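Review: five nights at the Darlow, Clorkora

Ski-in lodge, 66 rooms, open from June to the end of September. We paid full rate and booked through the lodge's own website. 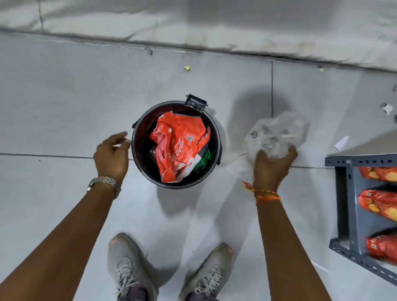
Getting there

Clorkora sits at the top of a long sealed road that gets narrow after the last township. Chains have to be carried in winter and there is a bay on the left where you can fit them. We didn't need ours. The Darlow is the second building past the lift company's ticket office, grey stone on the bottom floor and dark timber above. Parking is across the road and costs extra if you want to be under cover. The open spaces are free, but in August you will be digging the car out before you leave.

If you don't want to drive, a shuttle leaves the valley at 7:40 am and 3:15 pm. It has to be booked the day before. The lodge will do it for you if you ring, but the form on their website didn't work for us and we gave up after the second try.

Check-in

Rooms are ready at 3 pm. We got there early and were allowed to leave our bags and use the boot room, so we had an afternoon on the snow that we hadn't counted on. Inmaculada Arrieta was on the front desk and sorted out our lift passes while we changed. Passes bought through the lodge cost the same as at the ticket office and you skip the line.

The room

Ours was on the third floor, facing the slope. Queen bed, a single under the window, a desk too small to be much use, and a good wardrobe with a proper drying rail. Heating is controlled from the room and works quickly. The bathroom has a shower only. Water pressure was strong in the morning and weak between five and six in the evening, when everyone comes in off the hill.

Walls are thin. We could hear the people next door clearly enough to follow their plans for the following day. Light sleepers should ask for an end room. The road-side rooms are cheaper and darker, and the snow groomers don't go past them at night, so they may be the better pick if you only want somewhere to sleep.

Wi-fi was fine in the lounge and patchy upstairs. Phone reception depends on who you're with.

The skiing

From the boot room door you walk out onto a flat area and it's a short push to the Rind chair. This is a slow fixed-grip double that serves the beginner area and connects to the rest of the mountain. Going up, that means two chairs before you're on anything steep. Coming home, you can ski to the door as long as the bottom run is open, and it closed early on two of our days for patchy cover.

Beginners will do well at Clorkora. The learner slope is wide, fenced off from faster traffic, and has a covered moving carpet. Intermediates get the most out of the middle section, where the runs are long and groomed every night. Advanced skiers will probably run out of new terrain by day three unless the back bowl is open. It opened for us on one afternoon and was heavy going.

We booked one group lesson. Our instructor, Barış Sönmez, had six of us at slightly different levels and did a good job of keeping the group moving. He spent most of the morning on pole plants, which I had been getting wrong for years.

Gear hire is run by Fluka, in the basement of the building next door. Boots were in good shape. The skis were a season or two old but had been waxed and had decent edges. You can swap sizes at no charge, and I did, twice. They shut at 5 pm sharp, so return things before you go for a drink.

Food

Breakfast is included and is served from 7 am. Eggs, toast, porridge, fruit, and a hot tray that changes each day. The coffee from the machine is poor. Ask at the bar and they will make you a proper one for a few dollars.

Dinner is extra. The menu is short, with mains that are filling and a bit expensive for what they are. The lamb shank was the best thing we ate and the fish pie was the worst. There are two other places within walking distance, and the pizza one is worth booking early in your stay. It was full when we tried on our second night.

There's no shop in the village beyond a counter with milk, chips and sunscreen. Bring snacks from the valley.

Cost

We paid $149 per person per night with breakfast, on the midweek rate. School holidays are a good deal higher. Lift passes, hire and the lesson came on top of that, and over the stay they added up to more than the room did. There is a $5 charge per day for a boot locker, which I think should be part of the price — you can't take boots upstairs, so there isn't much choice.

What we liked
The boot room, which is warm and dries gloves overnight
Staff who answered questions properly
Being able to walk to the chair
Quiet lounge with a working fire

What we didn't like
Thin walls
Weak showers in the early evening
Locker charge
The online shuttle form

Who it suits

Families with kids who are learning, and adults who ski a week or so a year. Strong skiers would be better off at a bigger resort, or here for a couple of nights only. Non-skiers in the group will find little to do apart from one snowshoe trail, which takes a bit over an hour and starts behind the ticket office.

Would we go back? Yes, in late August, midweek, and in an end room.

Rating: 3.5 out of 5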